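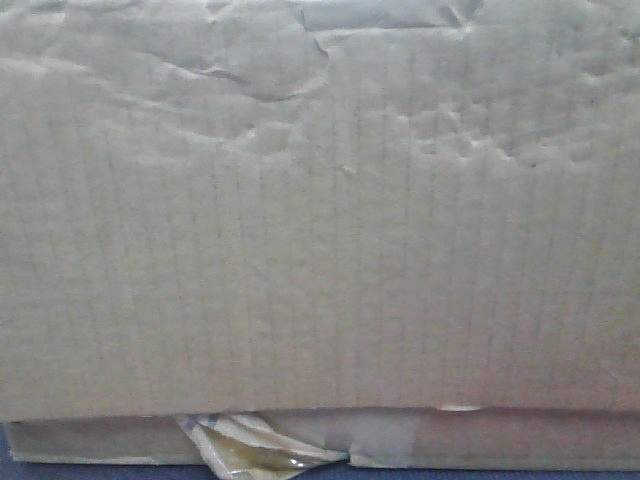 Filed under: Robotics / Planning and Costs

4. Planning the Purchase: What a Used Box Asks of a Cell

We came to the buying stage of this project with a list of 53 items and a strong wish to order all of them. Anyone who has been handed a real budget after years of borrowed arms will know the feeling! The list had grown over two years of meetings between the Cleltbridge lab and the returns warehouse at Kukau, and it held everything from a second arm down to spare suction cups and a better label printer. This section explains how we cut it down, what we learned about putting a price on the parts of a carton-handling cell, and where we would spend differently if we were starting again.

4.1 Starting from the carton

Our first budget, drawn up by Pascal Lecomte in May, started from the arm. It asked how much reach and payload we could afford and then fitted the rest of the cell into the money left over. That is a natural way to do it, and the arm is the item that gets looked at hardest when the request goes up for approval. But it left the gripper, the camera, and the lighting to share a remainder, and those are the parts that meet the carton.

The second budget started from the other end. We spent an afternoon at Kukau with a stack of returned cartons and simply talked about their faces. New cartons are a pleasure. They are flat, the liner is tight, and almost any suction cup will hold them. Returned cartons are far more interesting. The panel in Figure 1 has a wide band of crumpled liner across its upper third, with a torn flap of the outer paper close to the top edge and a patch of small blister-like bumps to the right. Farther down, the board is fairly smooth, and a cup placed there would have a decent chance. So the question for the buyer becomes a practical one: do we pay for a gripper that can hold the bad part of a face, or for a camera that can find the good part?

Figure 1. Corrugated carton face with a damaged upper zone, a smoother middle, and a folded piece of packing tape sticking out at the lower edge.

We think this is a wonderful question, and it shaped everything that follows in our spending plan.

4.2 Cups, foam, and fingers

Three kinds of end effector were priced. The first was a plain set of bellows cups, cheap and quick to swap. The second was a foam pad with many small holes, offered to us by Lindgren, where the loss of seal at one hole matters less to the others. The third was a two-finger gripper with a thin lower plate that slides under the carton and doesn't depend on the liner at all.

On paper the foam pad wins easily. It covers more of the face, it forgives a crease, and it needs less help from the vision system. It also needs more air, and here our first plan had a hole in it. The pad's air use meant a bigger vacuum generator, which meant a different supply line, which meant a visit from the building engineer at Cleltbridge, and by the time Gwendolyn Mercado had added these up the pad was the most expensive of the three options by a wide margin. None of those costs was on the supplier's quote, and there's no reason they should have been. They belong to the room.

We would urge other groups to write the air line into the budget on the same row as the gripper. It is a dull row, but ours changed the decision. We bought the bellows cups, kept the two-finger gripper as a second tool, and put the foam pad on a later list with its generator beside it.

4.3 Tape is its own line

Tape deserves a short section to itself, and Mavis Park has argued for a long one. In the lower part of Figure 1 the tape is folded and twisted, glossy in places, and yellowish where it overlaps. All of this matters to the camera. Bright spots on tape can look like an edge, and clear tape lying flat can hide the edge that is really there.

Our first camera quote, from Drulta, was for a depth unit with its own projector. It is a lovely piece of equipment and we still want it. For the same money, though, we could buy a simpler camera, two diffused light bars, and a hood to keep the warehouse lamps out. Bernadette Sabatier built a cardboard mock-up of the hood in a morning and we tried it with a camera we already owned. The improvement on shiny tape was clear enough that we changed the order the same day. We set aside $3,000 for lighting and mounts, a sum that had stood at zero in the first budget, and we now think of it as the best money in the plan.

There is also the matter of what loose tape does to the tool. A strip that sticks out from a seam can catch on a cup lip or wrap itself under the plate. We don't have a clever answer to this. We do have a drawer of spare cups, and the plan treats cups as something we use up, like paper towels, with a yearly amount and a named person who reorders them.

4.4 Paying for people's time

Equipment lists tend to leave out hours, and ours did too. Thaddeus Tillman, who ran the approval side for the warehouse, sent the first version back with one question in the margin: who sets this up? It was the right thing to ask. We answered by adding 200 hours of setup and training to the plan, priced at the same rate as any other staff work, and split between the lab and the floor.

The split turned out to be worth defending. Floor staff at Kukau handle these cartons every working day and can tell from across a bench which face they would rather pick up. When they took part in choosing test cartons, the test set got harder and much more useful. We had been drawing on clean stock from the supply room, all square corners and fresh seams, and it had been flattering our grippers for months. The new set includes crushed corners, lifted liner, old labels on top of older labels, and plenty of tape in bad places. It cost nothing to collect. It did take shelf space, and yes, the shelf is in the budget.

4.5 Order of purchase

We chose to buy in stages. The first stage covers the cups, the lighting, the hood, and the simpler camera, all of it usable with the arm already at Cleltbridge. The second stage is the new arm, and its size will be set by what the first stage teaches us about where on the carton we need to reach. The third is the two-finger gripper's tool changer, plus the foam pad if the air supply can be upgraded alongside other work in the building.

Staging has a price. We lose a bundle discount, and the shipping is paid more than once. Pascal Lecomte still makes a fair case that a single order would have been simpler to manage, and for a group with one room and one kind of carton he may well be right. In our case the stages let us change our minds cheaply, and we have already used that freedom once – the hood was never on the original list of 53.

What excites us is how much of the plan now rests on ordinary parts. Light bars, cups, a hood, and a shelf of ugly boxes are all within reach of a small group, and they can be bought, tried, and argued over well before anyone signs for an arm. The full price sheet, with the supplier names removed, is kept by Gwendolyn Mercado and can be had on request. Section 5 describes the test set and how each carton face was graded by the floor staff.

Section last revised 25 November 2018

3 comments
200 shares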